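The Two-Minute Stairs

The alarm at Skundico went off at 10:14 in the morning, right when I had finally gotten my spreadsheet to behave, and I was thrilled. I mean it! I had been a floor warden for all of one month and I had the orange vest hanging on the back of my chair, still with the fold lines in it.

"Is this real?" said the man from purchasing.

"We treat it as real," I said, which was straight out of the training booklet, page 2. I had been waiting weeks to say it.

Our office was on the ninth floor of the Llewellyn Building, an old department store that somebody had filled with desks. There were 1008 people in it on a busy day, and every one of them had an opinion about the stairs. There were two staircases. The east one was wide and bright and came out by the coffee cart, so everybody loved it. The west one was narrow, painted the color of pea soup, and came out by the dumpsters. Guess which one was ours.

I had walked the west stairs so many times that month. I knew the landing where the handrail wobbled. I knew the door on six that stuck, and I had reported it, and I had a ticket number for it (I was very proud of my ticket number). What I loved most was the chair. It hung in a yellow cover just inside the stairwell door, a folding evacuation chair with rubber tracks on the back, so one person could glide another person down a flight of stairs without lifting anything. The first time the trainer from Flutov unfolded it I actually clapped. She let each of us ride in it and each of us drive it. Riding was the scary part. You lean back, your feet go out over nothing, and then the tracks bite and you're sailing down like a queen on a very slow sled.

So. The alarm. I put on the vest, fold lines and all, and did my sweep. Kitchen, clear. Copy room, clear. Big meeting room, not clear, because four people from legal were finishing a call with their fingers in their ears.

"Out, please," I said.

"Two more minutes," said one of them.

"The whole building goes down in less than that if you're quick," I said, and that got them moving, though I had no idea if it was true.

Then there was my deskmate. She had been using a wheelchair since before I knew her, and she and I had made a plan in my first week of warden duty, with a pencil and a napkin. She'd done most of the talking. She knew what she wanted: no carrying, no crowd, no stranger grabbing her under the arms, and her coat if it was raining, because last time she had sat in a parking lot for an hour in a thin blouse while everyone told her how well she was doing.

"Coat?" I said.

"Coat," she said, already halfway into it.

We waited by the stairwell door and let the crowd go past, as the plan said. It's a strange feeling, letting people go ahead of you. Your whole body wants to join in. I could hear all those shoes, hundreds of them, going around and around below us, and somebody laughing on seven, and the sticky door on six going bang. It had been fixed! I wanted to tell someone.

When it got quiet, I unfolded the chair. Left latch, right latch, seat down, brake on. She moved herself over, I did the straps, she checked the straps, and she said, "You know I'm going to grade you on this."

"Go ahead."

"Don't talk on the landings. You talk on the landings."

I didn't talk on the landings. We went down past eight and seven and six, and the tracks made that lovely rubbery growl on every step. A warden from the Jekby office fell in behind us on five. He didn't ask if he could help, he just stayed there with his radio and told the lobby where we were, floor by floor, and it felt like being announced at a ball. My arms hardly hurt. On three she reached out and patted the pea soup wall as it went by.

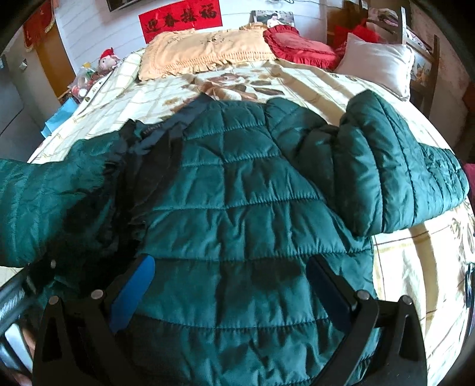
A puffer for the parking lot.

We came out by the dumpsters into a thin May drizzle, and I have never been so happy to smell old lettuce. A firefighter pointed us toward the assembly area, where half of legal was standing under one umbrella. The man from purchasing had forgotten his shoes under his desk and was hopping from one sock to the other.

"Fourteen minutes," said the building manager, looking at his clipboard. "For everybody. Last time it was more than twenty."

It was toast, by the way. Somebody's bagel on four had set off a detector that cost, he told us, part of a 4000-dollar upgrade and was clearly worth every cent. People groaned. I thought it was wonderful. A whole building had emptied itself over a bagel, and the door on six had opened!

I crouched beside the chair. "So? What's my grade?"

She thought it over. She had her collar up and her hands pulled inside her sleeves, and there was rain on her glasses.

"B plus," she said.

"B plus?"

"You braked hard on two. And my other chair is still on nine."

I looked up at the ninth floor. The napkin had covered the straps and the crowd and the coat, and there wasn't one word on it about who would bring her own chair down. The Jekby warden looked up too.

"Do you have a pen?" she asked him.

He had a pen. I had the napkin, folded in the pocket of my vest, and there was still some room on the back. We spread it on the arm of the chair, with the vest held over it to keep the rain off, and she started writing.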